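Zolilik Figures - Frequently Asked Questions

Who makes the figures?
Annick Hamel sculpts every character. Casting and painting are done by a small crew at the Prekham studio.

What are they made of?
The standard figures are cast in solid resin and painted by hand. The larger Bodin characters have a hollow body, so they weigh less than you might expect.

How many are in an edition?
It depends on the character. The first Bodin run was 448 pieces, and almost 65 of those were held back for shows. The Povberg run is 371. When an edition sells out we don't cast it again in the same colors.

Are they numbered?
Yes, on the bottom of the left foot. You can't request a number. We ship them in whatever order they come off the shelf.

Do you sell unpainted casts?
Sometimes. Blank casts go up in July, usually the ones with a small flaw in a spot that paint would have covered. They come without a box.

Can I order a custom paint job?
Not right now. Annick used to take a few each year and the list got too long. If you paint your own, use acrylics and wash the figure in warm water with dish soap first. Spray primer is fine.

My figure arrived broken. What do I do?
Email us within 18 days with your order number and a photo of the damage. Keep the packing. Ears and fingers can usually be glued back on, and we'll send a repair kit if you'd like to try that. Otherwise we replace the figure while we have stock.

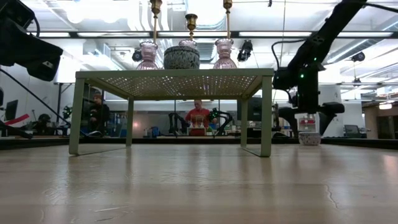
Can I pick up my order in person?
Yes, on Saturday, from 10 a.m. to 2 p.m. Choose "pickup" at checkout and wait for our email before you drive over - it can take a week for an order to be packed.

Can I use photos of the figures on my blog?
Go ahead. Please credit the sculptor by name and link to this site. For print, write to us first.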